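Foam pads or bare fingers for picking up flatware?

Asked by Krum Leka in Grippers and End Effectors

Hi all, hoping somebody here has been down this road. We're comparing finger pads on a pair of handheld grippers, the kind you carry around yourself and record from, and the task is table setting. Fork, plate, tray, that's the whole menu for now. Bowls and plates are going fine. Forks are making me crazy! With the foam pads I get a decent hold maybe half the time, and the other half the handle rolls as I close. The pads also fray along the bottom after a few sessions.

View from the gripper, coming in over the tray:

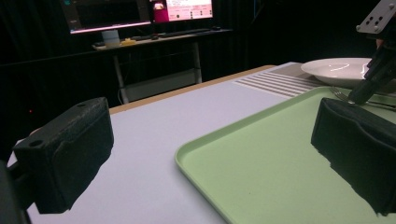 Black pads on both fingers, fork at the back of the green tray

I have a set of Vurkero silicone pads in my cart (24 bucks for the pair) but I don't want to buy them if the real problem is me. Anybody compared the two?

2 answers

Nighat Qureshi
I ran nearly the same comparison last November – 40 fork pickups with foam, 40 with silicone, same person holding the tool. Foam dropped 14 of them and silicone dropped four. So yes, silicone is better on thin metal, but it grabs the table too, and if you come in low you'll feel the tip stick and hop. Took me a whole afternoon to get used to that.

Before you spend anything, try changing where you pinch. I had much better luck with the fork lying flat on a mat, closing on it with the jaws kept low and the other gripper parked over by the tray until I needed it.

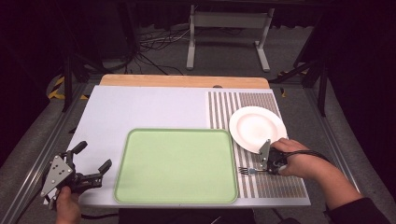

Fork in the right-hand jaws, left gripper waiting near the corner

Also look at your wrist angle. If you roll even a little while closing, one finger touches first and pushes the handle over, and no pad is going to save you there. And trim that ragged edge! Loose foam gets between the fork and the table.

Blagoje Trajkovski
Just get the silicone. I had foam on mine and swapped it after 300 cycles, never looked back. Halilović sells them too, I think, or used to.

Comment from Krum Leka
Thanks both. Trimmed the foam and slowed down my close, and it's a bit better already. Nighat, did you glue your silicone or use tape? My tape keeps creeping.

Comment from Nighat Qureshi
Tape, the thin double-sided kind. Wipe the finger with alcohol first and leave it overnight.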